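Já vos conto da exposição que abre em **outubro** em Lidness, porque ando com isto na cabeça desde ontem! São 113 gravuras e desenhos de monstros de igreja (gárgulas, quimeras, demónios de capitel), quase todos vindos do arquivo de Drasance, e ficam à vista durante 30 dias na antiga capela de Fogh. Eu, que cresci com medo de olhar para cima à saída da missa, já tenho bilhete.

O catálogo tem 122 páginas e li metade numa noite. O melhor capítulo é o dos cadernos de Hellthorpe, onde um canteiro anónimo desenhou bichos com asas de morcego e cara de vizinho mal-disposto. Dizem que alguns anunciavam a peste, e olhando para eles até acredito.

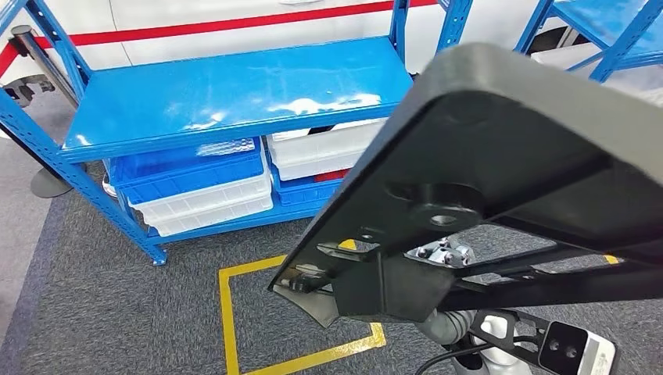 Os cadernos vão ficar numa sala só para eles, quase às escuras, com um coro gravado ao fundo. Parece-me exagero, mas pronto, gosto de exageros. Cá por mim até os punha em caixas de plástico azuis e brancas, numa estante azul de metal como esta, que os monstros metiam medo na mesma! A visita guiada é ao sábado e os grupos não passam de 30 pessoas. Levem casaco, a capela é gelada.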